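Notebook: tabletop grasps, hand-held gripper, February
Filed under: Bench Notes > Data Gathering > Household Objects

Print this entry | E-mail this entry
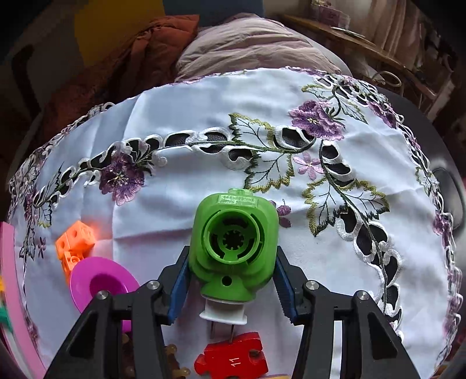

Clutter round, second morning, and I'm really pleased with how this is going. The plan for this round is simple: a patterned cloth on the table, a mixed handful of household stuff on top, pick one thing, lift it, move it, put it down, and then pick again without tidying. I wanted objects that don't agree with each other in shape, and I think the set does that nicely. The green plug-in unit is my favorite so far. It's boxy but rounded, so the finger pads have to find the two sides and squeeze across the body, and then there are those two thin prongs sticking out past the white base, which you really don't want to knock on the way down. The red number 11 puzzle piece is the opposite problem, all flat and low. I had them close together on purpose for a bunch of the takes, with the amber beads off to one side to make life harder.

Goal for Dindness is 4,000 usable grasps before we train the next version. The model we have now was fed almost entirely on plain tabletops, and it shows! Put a printed napkin under a cup and it starts reaching for the napkin. Nazmiye Kocabaş has been saying for weeks that we need busy backgrounds in the training set instead of more objects, and after going through the last batch of failures with her I'm fully on her side. Embroidered flowers with hard outlines look an awful lot like small colored things to a model that has never met a tablecloth.

Takes this morning: 69 started. 5 thrown out.

The 5, for the record:
– two where I moved before the start beep (me, not the tool)
– one where my sleeve covered the object the whole way in
– one where the fingers never fully closed and I let go of the trigger too early
– one with a save error, file is there but it's empty

A dropped object is NOT a reason to throw out a take. I'm writing this down again after finding drops in the reject folder from the Pristville sessions. If you drop it, go back for it, finish the take, mark it "recovered" and keep it. Those are gold. The recovery moves are exactly what the current model has no clue how to do, and we can't get them by asking people to drop things on purpose. I tried that last fall and you can tell right away, everyone drops like they're acting.

Grip notes on the plug-in. Coming straight down with the fingers on either side works well. Coming in at a slant works too but the body wants to turn as the pads close, and then you're holding it by a corner. I did both and kept both. For the slanted ones I wrote "rotates in grip" in the label field. Nazmiye, if you'd like that as a proper checkbox instead of free text, tell me and I'll go back and redo mine.

Speed: slower than feels natural. I keep rushing the last bit before contact and that's the part we need most. What helped was a short stop just above the object, then closing. Don't make it a long stop though. The Maglaya set has long stops all through it and the model picked them up beautifully, it now hovers over everything like it's making up its mind.

Tried the disc next, the magenta one with the raised hub. Grabbing by the hub feels obvious, grabbing by the rim is much better once it's in the air. I did a run of each. Would love for other people to try it without being told which, so please skip this paragraph if you're on next (too late, sorry).

The beads. One at a time is possible, just. I got a few clean single picks and was happier about it than a grown person should be. Clusters are a mess, you close on three and come up with one, and then what do you call the target? For now the label is whatever ends up between the fingers at lift. Needs a real rule before we count any of these toward the total.

Cloth: leave the creases in. I caught myself smoothing it out between takes, and that's a habit from the old protocol. Folds change how the flat pieces sit and I want that in there. Shift the cloth a little every so often so the same flower isn't always under the same spot.

To do
– copy this morning's takes to the Waltberg drive, check the file sizes before wiping the card
– ask Nazmiye about the bead rule and the checkbox
– pull the drops back out of the Pristville reject folder and relabel
– swap in a striped or checked cloth for the next round, same objects, so we can compare
– orange block: hardly touched it today, do a full run, try closing across the corners as well as the flat sides

2:40 p.m. Went back for a few extra after lunch with the room light lower. Pads still grip fine. Kept all of them, tagged "dim". First look at the playback and the green still stands out well against the white, so tomorrow I'll go dimmer and start with the puzzle piece.

Dindness bench notes | Contact the notebook editors | © Dindness project, all rights reserved | Back to top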